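ロボットハンドの予算は本体価格で組むな 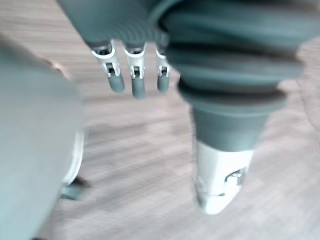 見積書に載らない費用

設備の予算会議では、いつも本体の値段から話が始まる。Goveckで多指ハンドの導入を検討したときも、最初の資料には本体と設置費しか載っていなかった。私はこの組み方に反対である。

指の多いハンドは関節も多い。蛇腹状のカバー、指先の部品、関節のピンはどれも消耗品と考えておくべきで、交換のたびに部品代と停止時間がかかる。Clurkiaの見積もりでは指先一組の納期が45日、Lolltonでは60日だった。予備を持たずに運用すれば、その間ラインは手作業に戻る。

稼働時間の見方も甘い。年間1,715時間を前提にした回収計算を出したが、立ち上げの年に実際に動いたのは900時間だった。調整と教示に取られた時間を、計画では見ていなかったのである。

初年度の予算には、予備部品一式と調整の人件費を最初から入れるべきだ。総額が膨らんで稟議が通りにくくなるという意見はある。しかし、後から追加申請を繰り返すほうが現場の負担は大きい。通らない金額なら、二本指の簡単なグリッパで足りる工程から始めればよい。Waweruの梱包工程はそれで回っている。

来期の申請は6月に締め切られる。各部署には、本体価格の欄より先に保守費の欄を埋めてもらいたい。

シェア 12　コメント 3
最終更新:5月
お問い合わせ | © Goveck 設備計画室 | ページの先頭へ戻る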